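Is two nights at Widmer Lodge enough before the river camp?

Posted by mudbootsandmaps

Hello all! We have finally booked our trip to Mindemia for June (after years of talking about it) and I'm stuck on one part. The plan is to fly into Travbridge, sleep two nights at a hotel there, then go on to Widmer Lodge for two nights before the canoe camp at Dadinden. My husband would happily skip town and have three nights at Widmer -- he wants the early game drives. I'm the one who likes a proper bed and a slow morning first. The extra night at the lodge is $350 each, and the transfer is the same either way. Has anyone done both? We also have a 300 mm lens and wonder if it's long enough from the canoes.

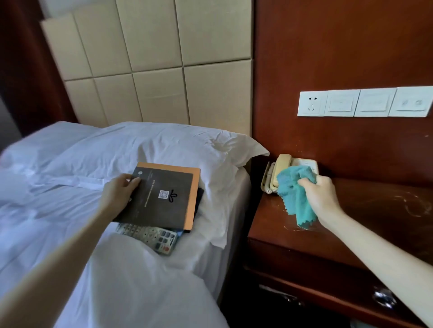
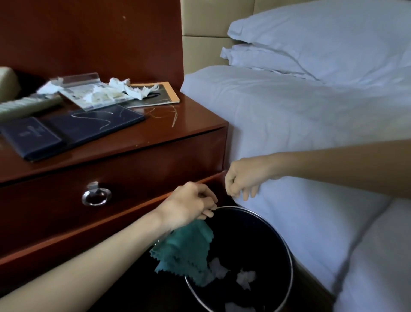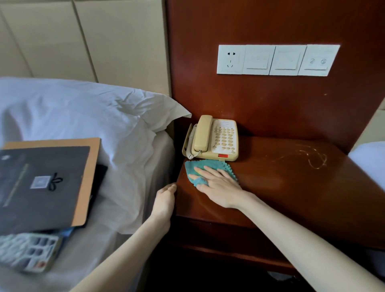

Hotel room, bedside.

palmnut_vulture

I'd side with your husband, I'm afraid! We gave Travbridge one night and it was plenty, and the third morning at Widmer was when we finally found the wild dogs, after two very pleasant but quiet drives. Do ask what time your flight lands, though. The last transfer left at 2 p.m. when we went, and if you miss it you're in town anyway. As for the lens, 300 was fine for elephants and a bit short for kingfishers, but a canoe wobbles so much that I wouldn't carry anything heavier.

GrannyGoesSouth

Three at the lodge. Bring a warm hat, June mornings on the water are bitter!

tomtit_2821

Never stayed at Widmer but Dadinden was wonderful. Check your luggage limit for the small plane, ours was strict and we had to leave a bag behind in Travbridge.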